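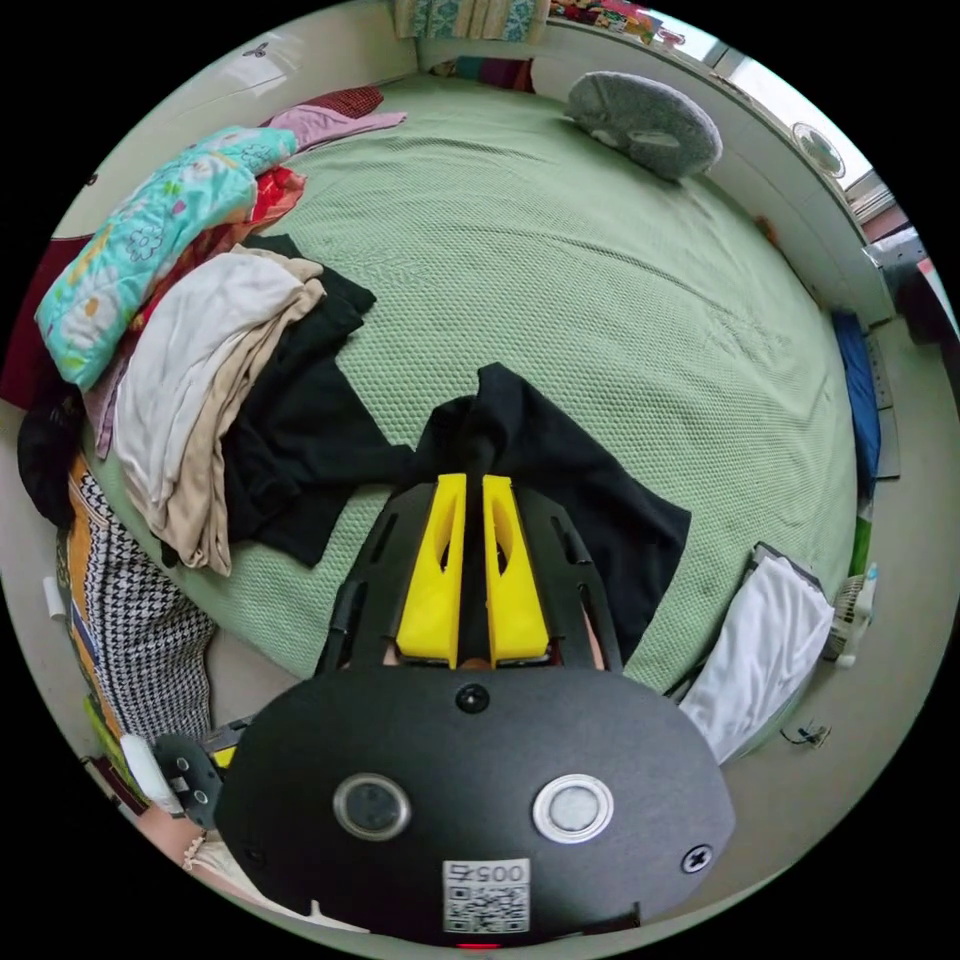 Continuity in serial fiction is a record-keeping problem, and the talk treats it as one. A serial goes out in installments, the early ones can't easily be changed once readers have them, and the writer's memory of chapter two is poor by the time chapter forty is due. Start with small physical facts. Take a thin bead bracelet worn below a light-colored sleeve, with a bed close by. If the bracelet matters later, the ledger needs the wearer, the arm, and the chapter. If it doesn't matter later, it still goes in the ledger, in the short form. Readers remember jewelry.

(Slide 2. Keep this under two minutes.)

Working case is *Kinanus*, the serial I wrote with Asabe Nwankwo. 66 chapters, released weekly, average length 600 words. Ekene Iyamu read the whole run against the ledger after it ended and logged 23 contradictions. Put the number on the screen and leave it there.

Breakdown by type, spoken, no slide:

- Objects that change hands without a handover
- Clothing and injuries
- Distances and travel time
- Who knows what, and since when

The last type did the most damage. A wrong coat color costs a comment from a reader. A character acting on news she hasn't received breaks the plot, and the repair takes a chapter. Ours took two, and neither is good.

## What goes in the ledger

One row per fact. Columns: chapter, fact, who in the story knows it, status. Status has 3 values:

1. **Fixed** — published and stated outright by the narrator.
2. **Claimed** — published, but only in dialogue or in a character's thoughts.
3. **Open** — planned, not yet on the page.

Stress the difference between fixed and claimed. Characters lie, guess, and misremember. In chapter nine the ferryman says the bridge at Etim burned down. The narrator never confirms it. That row stays "claimed" for the whole serial, and it gave us room to bring the bridge back. Asabe wanted it marked fixed. We argued over this row more than any other and she still disagrees with the way I present it, so say that both readings were defensible.

Rows are written after the chapter is final. Drafts produce facts that get cut, and if those get into the ledger you will end up writing toward something readers never saw. We made this mistake with the second sister.

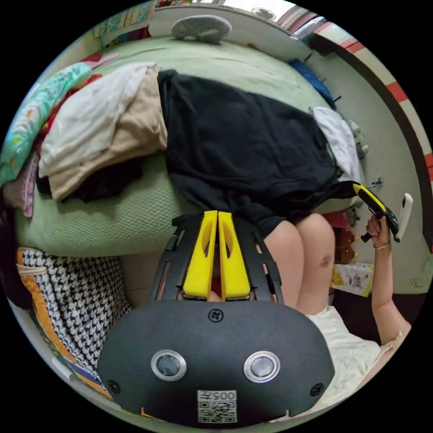
*Two yellow fingers, nearly touching, beside a person's bent knees.*

## Positions within a chapter

Separate sheet, thrown away after publication. For any chapter with more than two characters in one room, list where each person is and what each is holding at the start. Update the list at every paragraph where something moves. Slow work. Do it for fights, meals, and any passage where an object is passed.

Read the chapter 31 sample aloud, first version:

> Dara set the lamp down and opened the letter. Outside, the dogs had stopped. She raised the lamp to the window and folded the letter with her other hand.

Ask the room for the fault. She folds a letter one-handed and never picks up the lamp. The second problem is minor, as most readers will supply the pickup. The first one gets noticed. Corrected version:

> Dara set the lamp down and opened the letter. Outside, the dogs had stopped. She folded the letter into her pocket and carried the lamp to the window.

Same length. The order of actions is doing the work.

(If someone raises film continuity: a reader has only the words in order. The comparison is useful up to that point. Move on.)

## Who knows what

Slide 7, the grid. Characters across the top, facts down the side, chapter number in the cell. Blank cell means the character doesn't know. Before drafting any conversation, check the columns for the people in it.

Walk through one row only. Row 14, the forged will:

| Fact | Dara | Ferryman | Judge |
|---|---|---|---|
| Will is forged | 12 | | 27 |

The judge refers to the forgery in chapter 25. This was the error that cost us two chapters. The cell was filled in correctly. I didn't look at it.
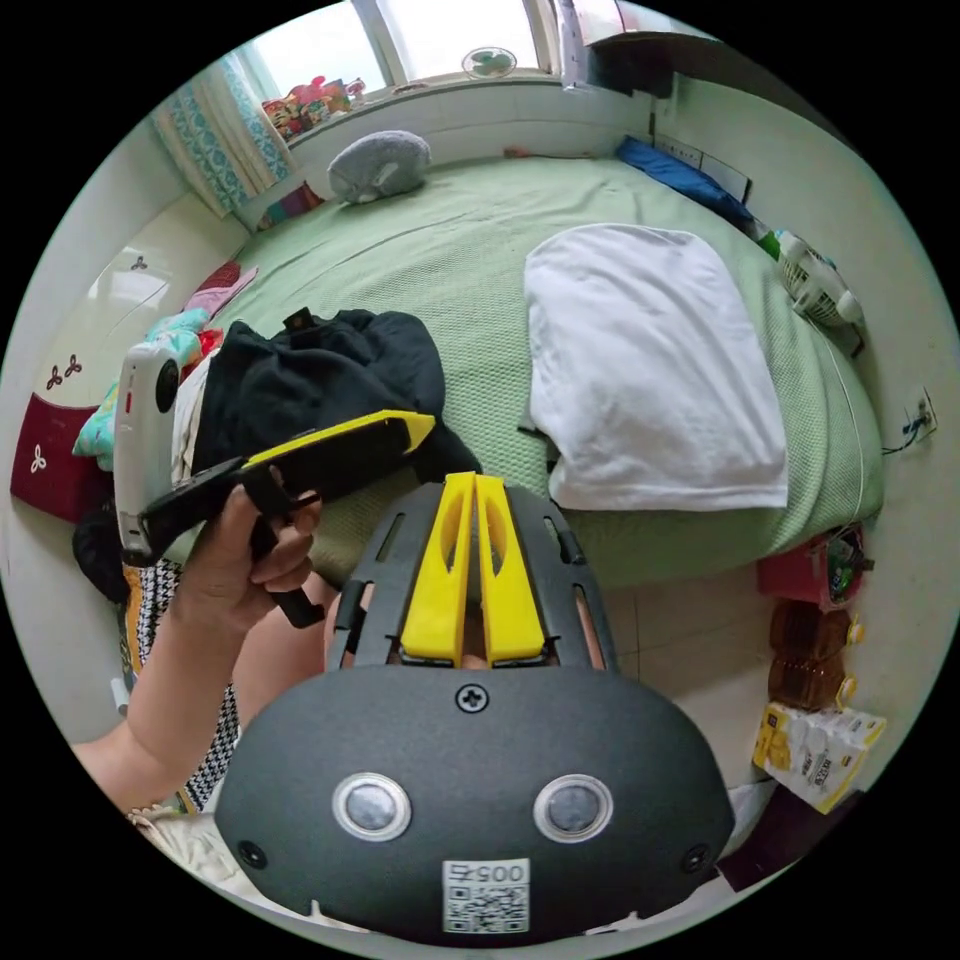 A grid only helps if checking it is a fixed step in the routine. Ours was moved to the front of the session after chapter 25: open grid, read columns, then open the draft file. Oluwatosin Anozie uses the same order for her own serial, *Skinport*, and keeps the grid on paper taped to the wall. Paper is fine. The format has no effect on the result as long as the cell holds a chapter number. A check mark is useless, since you can't tell from it whether the knowledge comes early enough.

## Repairs after publication

Order of preference:

1. Leave it alone. Applies to most object and clothing errors.
2. Edit the published text and post a note. Only for names and numbers.
3. Reclassify. If the fact was only ever "claimed," let it be wrong in the story.
4. Write the contradiction into the plot.

Option 4 is popular in workshops and I would use it last. It gives a small mistake a large share of the reader's attention. Bello Adeyemi did it well once in *Cirton*, where the two birthdays became the reason for the court case, but he caught the error in chapter four and had the whole book ahead of him.

## Questions

Likely first question is software. Answer: a spreadsheet, sorted by chapter.

Likely second is pantsing. The ledger records what has been published, so it works the same with or without an outline. The "open" status will be nearly empty.

Ibrahim Nwankwo has the blank grid handouts and will pass them out at the door. Collect the chapter 31 sheets, they're needed again in June.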